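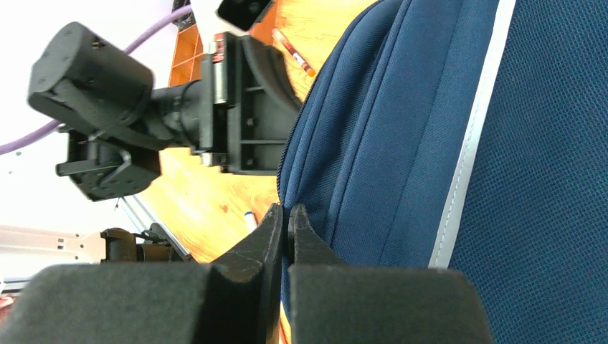
About Kirkgate

Hi, I'm Kendra Caron, and I run Kirkgate, a small office that helps college instructors with the employment side of their jobs: contracts, appointment letters, tenure files, grievances, the paperwork that shows up in your mailbox at 4:45 before a long weekend. I started it after eleven semesters as an adjunct and a stretch as the grievance officer for our faculty union local, where I read so many offer letters that I began dreaming in them.

I'm not a lawyer and Kirkgate isn't a law firm. If you need one I'll tell you so pretty early on, and I keep a list of people who do this kind of work and will talk to you for a first half hour without a bill. What I do is read. I read your letter, your handbook, your department bylaws (yes, all of them, even the appendix about parking) and I write you a plain summary of what you've been promised, what you haven't, and who has to sign before any of it counts. So many folks move a whole household on the strength of a warm email from a chair!

Since we opened our doors I've gone through 3629 documents for 278 instructors, most of them in their first or second full-time job. I keep a tally on the office wall and I update it every Tuesday, mostly for my own morale. The biggest single handbook was 217 pages and contradicted itself on sabbaticals.

There are 2 of us now. My office partner handles scheduling and the records requests, and she is much better on the phone than I am, so if you call and get her you're in luck.

How it works

You send us what you have. Scans, phone photos of letters, forwarded emails, whatever. We set up a call, usually within a week (May is slower, that's when everybody's renewal comes through at once). You get a written summary and a list of questions to take to your dean or your union rep. If you want me to sit in on a meeting and your school allows it, I'll do that too, and I take good notes.

Fees are on a sliding scale by course load. Graduate assistants pay nothing for the first letter.

The Talavera workshops

Twice a year I teach a free evening session named for Talavera Hall, the drafty building where I shared a desk with five other part-timers. We go over how an appointment moves from department to board, what a faculty senate can and can't do for you, and how to keep a decent file of your own. Bring a sandwich, we run long.

Getting in touch

Use the contact form or stop by the office, upstairs over the copy shop. Please don't write to us from your campus email account. I say this to everyone and nearly half still do it!

We use cookies to remember your settings and count visits. By continuing to browse you accept our cookie policy. Accept | Manage choices

Recent posts
What "pending board approval" means in your letter
The Pustitz College handbook changes, section by section
Notes from the spring Talavera workshop
Skukby State adjuncts and the new course cap
Keeping your own personnel file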